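Gallery: two weeks with the Plustus two-arm sorting kit

March 29, 2022

I've been wanting to get my hands on the Plustus kit ever since Ellemel started carrying it, and this month I finally caved (the demo set at the Ernau open house did me in, I'll admit it). It's two arms, two grippers, the software license and a box of mounting hardware I'm still finding uses for. Mine came to 2,890 before shipping. That's a lot of money for something my family calls "the toy picker," but I do small-batch packing for a gift shop, and soft goods are the worst thing in the world to pack by hand when your wrists are already shot.

Setup took me most of an afternoon. The arms bolt on easily enough. The calibration is the slow part, and the printed guide skips a step between leveling and homing, so download the newer one before you start! I lost an hour to that. Once both arms knew where the table was, I went straight to plush, the thing I bought it for in the first place. 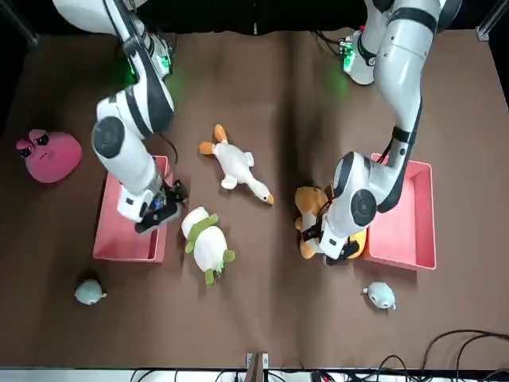 Plush is a funny thing to ask a gripper to deal with. A box has sides, and you can pretty much tell the software where they are and walk off. A stuffed animal squashes, rolls over, and has ears and feet going every which way, so where you grab it matters a whole lot more. My advice is to go for the body and keep the closing force low. I started with the default and backed it down bit by bit until I stopped seeing dents in the stuffing.

The other setting I'd play with early is the handoff zone, the strip down the middle where either arm is allowed to reach. Out of the box it's pretty narrow, and the arms get very polite with each other and wait. I widened mine and the whole job feels livelier now. Just go slow the first few runs and keep your hand near the stop button.

What I don't love: the app logs you out after 26 minutes, even in the middle of a job, and the spare finger pads only come in packs of 2. I also looked at the Montoya kit, and its app is nicer, but I'd have needed a bigger table and I don't have the room.

I've put roughly 200 picks on it so far and I'm keeping it. Next up is mixed bags, plush and boxed candles together, and I'll add pictures to this page once I've got the trays labeled. If you have one of these and found a way around the logout thing, please drop me a comment!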